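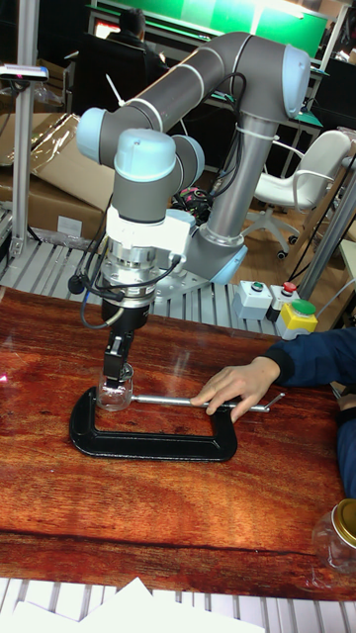
Glass jar and C-clamp on the bench top

Week 4: Why glass breaks when you least expect it

Right, last time we got as far as toughness, and I promised we'd talk about glass properly. I love glass! It's stiff, it's hard, it shrugs off most chemicals, and a fresh thin fibre of it can be stronger than plenty of steels. So why do we all treat it as feeble?

The answer is scratches. Every jar that has been washed, stacked or slid along a shelf is covered in tiny cracks, far too small to see. Pull on the glass and the stress piles up at the tip of each one. A metal would give a little there and blunt the crack, but glass can't, so once the crack gets going it runs right through.

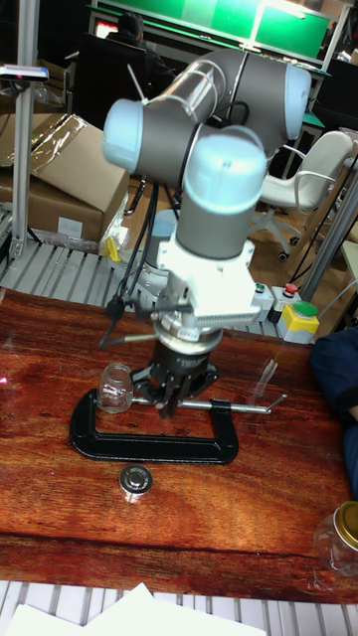
Now, squeezing is a different story. Push on a crack and you shut it, which is why glass copes so well in compression – and why toughened glass works. The outside is cooled quickly, the middle catches up later, and the skin ends up permanently squashed. You have to undo all that squashing before a scratch can open.

Have a go at this before the tutorial. The Grado data sheet (it's in the course folder) lists 30 test bars, all from one batch. The weakest broke at 9 MPa and the strongest at 62. Same glass, same shape! Sketch how you'd expect the results to spread out, and have a think about whether the average is any use to a designer. I'd also like a line or two on what would change if the bars were twice as long.

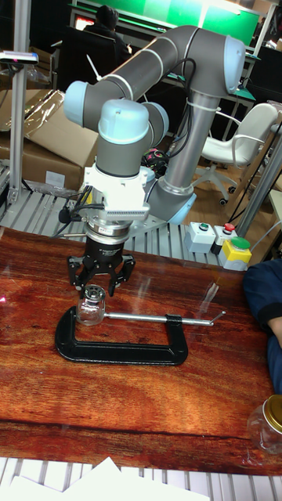 The other thing people forget is water. Damp air gets into a crack and helps the bonds at the tip to let go, so a pane can carry a load for months and then fail one quiet morning in September. We call this static fatigue, and it's in Echeverri from page 424 (skip the maths in the boxes, I won't ask for it).

Bring your sketches along and a calculator, please. Next week: ceramics, and more on size effects.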